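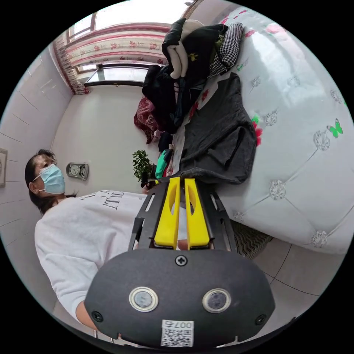

White sweatshirt, blue mask. March.

Up at 5 to finish the condition notes on the Skarport oil study. Panel is 22 by 62 cm, oak, slight convex warp. Raking light shows a reworked contour along the sitter's jaw – the first position was lower.
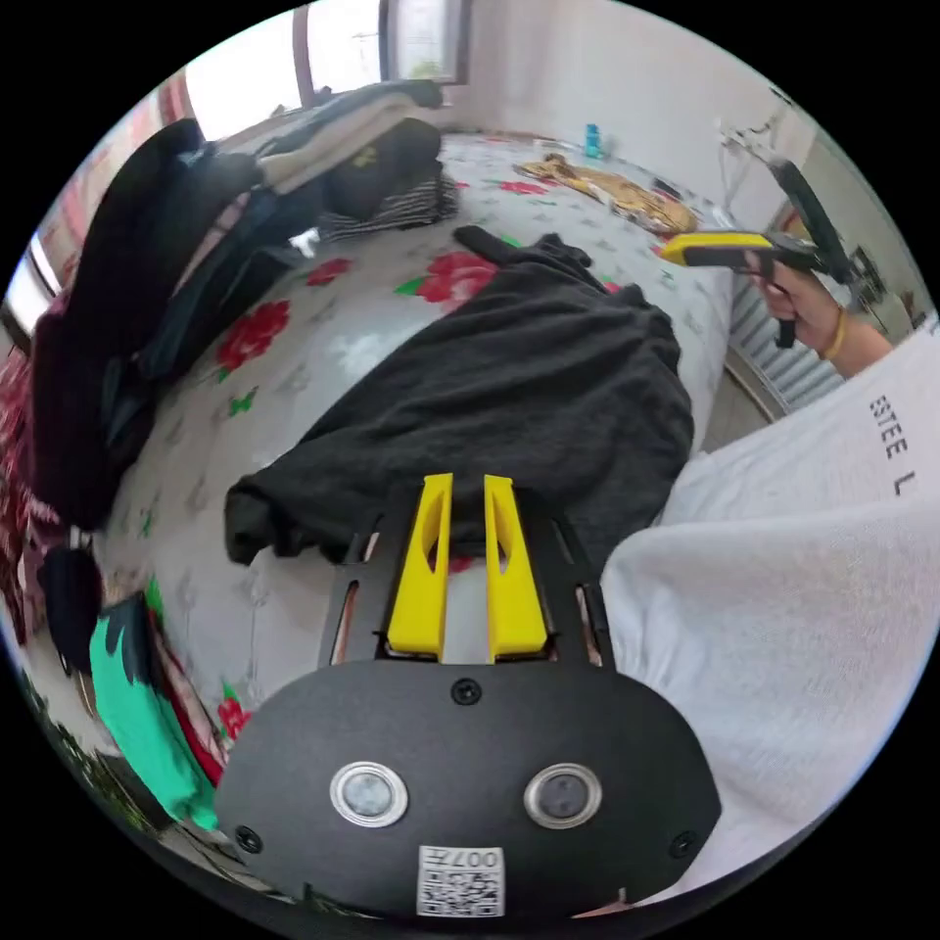 The ground is thin and gray, left exposed in the shadow of the collar. Flaking at two corners, old varnish uneven. The Flamlow catalog calls it a finished portrait. I would call it preparatory, as the Nijs version repeats the head with the earlier jaw line. Sent both sets of notes to Ekix. Frame measurements still to do.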